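Chapter 6
Chairs, Floors and the Working Room

6.1 Why the chair comes first

When people furnish a workroom they tend to buy the desk first and take whatever chair is left in the budget. This chapter goes the other way round. A desk can be raised on blocks or cut down at the legs, and most people will put up with one that is slightly wrong. A chair that is slightly wrong gives its user a sore back by the middle of the afternoon.

By the end of the chapter you should be able to name the main parts of an office chair, check one for wear, and say whether it suits the floor it stands on. You will need a tape measure, a soft cloth and a chair you are allowed to turn over.

The examples come from two buildings. The first is the Bondham reading rooms, put up in 1906 and now let as offices. The second is the Skestex works at Ham, where the offices were refurnished all at once and 547 chairs were bought to a single pattern. The two places have had quite different troubles, and we shall come back to both.

6.2 The parts of the chair

An office chair has a seat, a back, usually a pair of armrests, and a base. The padding on the seat and back is foam under a cover of cloth, leather or plastic. The armrests carry a pad at the top, often flat and fairly hard, and on many chairs the pad can be moved up or down. The base stands on castors, which are small wheels that turn in any direction.

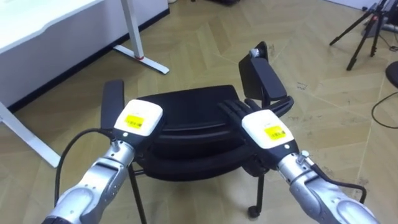
Castors are sold as hard or soft. Hard ones are meant for carpet and roll badly on anything else. Soft ones have a rubbery tread and are the right choice for wood, tile and stone. The wrong sort on a wooden floor will leave dull tracks under the desk, and on a herringbone floor these are difficult to sand out, as the grain changes direction from one block to the next.

At Bondham the tracks were at their worst in the front rooms. The blocks there are laid at 90 degrees to one another, and grit had worked into the joints. Each chair was given soft castors and the floors were swept daily. Skestex has carpet tile throughout, and its complaints have mostly been about armrests.

Exercise 6a. Turn your chair on its side. Pull any hair or thread from the castors, then spin each one by hand and note any that stick.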